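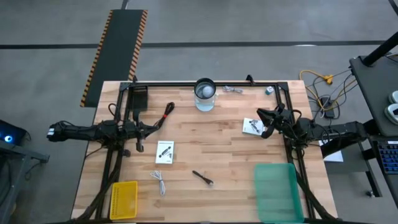 Two arms, one table, a monthly bill

Print this article | E-mail this article

Randa Smadi has a box of returned goods on the bench beside her and she would like it to be empty by lunchtime. It holds the sort of thing that comes back to any online shop: phone leads, small bottles of cleaning fluid, cloth pouches, odd tools, memory sticks that may or may not have been opened. Each has to be taken out, looked at, and put where it belongs. It is dull work and she has done a great deal of it.

For the past six weeks she has been sharing it with Dilia. That is the name Huvdale gives to its two-armed bench kit, which it hires out by the month to small warehouses, repair shops and colleges. I spent two days with it at the firm's unit in Stundham, and a further morning at Ashby, a returns business a short drive away where Smadi runs the sorting room. I wanted to know whether a firm with no engineers on the staff could get any use out of it.

What you pay for

The hire price is £3811 for the first three months, which covers delivery, setting up and a day of training for two people. After that it drops to a rolling monthly charge, and Huvdale will quote for that once it has seen the job. Buying outright is possible but the firm doesn't push it. Merle McAlister, who looks after customers there, told me that most people who ask to buy on the first call have changed their minds by the third.

For the money you get two arms and the metal frame they work inside, the grippers, the cameras, a computer with the software on it, and a box of spare finger pads. You supply the table, the baskets or bins, and the power. You also need a floor that doesn't shake. Ashby's first choice of spot was next to the roller door, and the arms had to be moved after a morning of lorries.

The frame takes two people to lift. It came to Ashby in four cartons, and Kylie McPhee from Huvdale had it together by mid-afternoon, with a break for a missing bag of bolts. She says it can be done faster. The printed guide is good on the frame and poor on the cables, and I would want a better drawing of which lead goes where before I tried it alone. There are plenty of them. If you are a tidy person you will want to buy some clips.

Teaching it the job

Dilia does not arrive knowing how to sort your goods. It arrives knowing how to pick up and put down, and you teach it the rest by showing. Someone takes hold of a pair of hand controls and works the arms through the task, over and over, with the goods in a slightly different place each time. The software keeps what the cameras saw and what the arms did. When there is enough of it, the whole lot is sent off overnight and comes back as something the arms can run.

Huvdale says 100 demonstrations is enough for a simple move, such as putting one kind of item in one basket. I found that fair for solid things with a clear shape. A bottle was fine. A screwdriver was fine once we had shown it lying in a few directions. Leads were harder, and anything made of cloth was harder again.

The hand controls take some getting used to. My first twenty or so tries were slow and clumsy, and McPhee made me throw most of them away. Her rule is that the arm will learn your dithering along with everything else. If you stop halfway to scratch your nose, so will it. By the afternoon I had stopped overshooting and could get through a move in a few seconds. Smadi, who plays a lot of video games with her sons, was better than me inside an hour.

You can use printed cards to set the task. Huvdale supplies blank ones and a template. You print a picture of the product, put the card on the table, and the arms are taught to go for the goods that match. It sounds like a gimmick but Ashby has come to like it, since the staff can change what is being sorted without touching the computer. The cards do get bent, and a bent card with a shine on it can be misread. Smadi now prints hers on matt stock and replaces them when they get tatty.

The close view

There is an overhead camera for the whole table, and a small one near each gripper. You can bring up any of them on the screen while the arms are working. I expected to spend my time with the wide view and hardly looked at it after the first hour. The close one tells you far more about a grip that is about to go wrong.
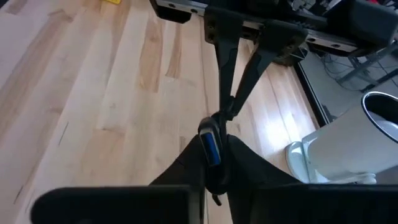
Soft things are where you learn this. Fabric gives no firm edge to close on, and it folds differently each time it is put down. If there is something hard attached to it, a plug or a clip, the weight pulls the cloth out of shape as it comes up. McPhee's advice was to show the arms plenty of awkward starts and to be strict about where the fingers close. We spent most of a morning on soft goods and I would call the results usable, with somebody nearby.

Light matters too. Huvdale's unit has a pale wood floor on one side, and when the sun comes in low the glare can wash out part of the close view. The answer there is a blind. At Ashby the sorting room has no windows and the problem doesn't come up. If you have big windows, tell the firm before the visit, and record some of your demonstrations when the sun is in.

How it did

My test was plain. I mixed small goods from the returns box, spread them on the table and asked Dilia to put them in two baskets, one for resale and one for parts. Everything it was asked to handle was something it had been shown before.

With solid items it was steady. It was slower than a person, and anyone hoping to clear a pallet in a shift should look elsewhere. It didn't hurry and it didn't slow down either, and after an hour that began to count for something. With leads it missed more often. A coiled lead held by a tie was usually picked up cleanly. One that had sprung open would sometimes be dragged across the table by one end, and now and then it took something else along with it.

When it fails it mostly fails gently. The fingers close on nothing, the arm goes back and tries again. After three misses the software stops and makes a noise, which can be changed and should be. There is a stop button on a long lead, and the arms can be pushed aside by hand when they are halted. Ashby has put tape on the floor and has a house rule that you don't reach over the table while it is running.

Ashby keeps its own log. In the first month the arms handled 3589 items there, nearly all of them small boxed goods and bottles. Smadi is careful about that number. It includes the second and third tries, and it doesn't include the afternoon when a basket had been put back in the wrong place and everything was dropped neatly beside it. The baskets now sit in marked corners.

Help when you need it

Support is by telephone from eight until six. I rang twice without saying I was writing about the firm. The first call was picked up straight away and dealt with in ten minutes. The second went to a message, and Pauline Marsden rang back the next morning with the right answer, which was that I had unplugged a camera. The software could have told me so itself. It put up an error code instead, and the code isn't in the guide. Marsden says the next version, due in February, will use plain words.

Finger pads wear. Huvdale sends a fresh set with each renewal and Ashby has so far changed them once. The job needs a small hex key and a bit of patience.

The overnight training is included in the hire, up to a limit that neither Ashby nor I came near. Your recordings are sent to the firm's own computers for it. Zubaida Malik, Ashby's owner, asked for a line in the contract saying that they would be deleted when the hire ends, and got one. I'd ask for the same.

Who it suits

Malik has signed for another three months. She has one person in the sorting room who used to spend all day at the bench and now spends half of it there, and the other half on the listings that had been piling up. She didn't cut anyone's hours. She told me she would not have taken the kit on at the purchase price, and that she'd drop it if the rolling charge went up much.

I think that is a sensible way to see it. If your goods are small, solid and much the same from week to week, and you have a person who will put in the time at the hand controls, the three-month hire is worth trying. If most of what you handle is clothing, wait. A repair shop that sees something new on every bench every day would spend its life recording demonstrations.

Before signing, ask for the trial day. Huvdale charges for it but takes the cost off the first hire, and you can bring your own goods. Bring the worst of them. Smadi took a bag of tangled earphones, and says it was the most useful thing she did.

Print this article | E-mail this article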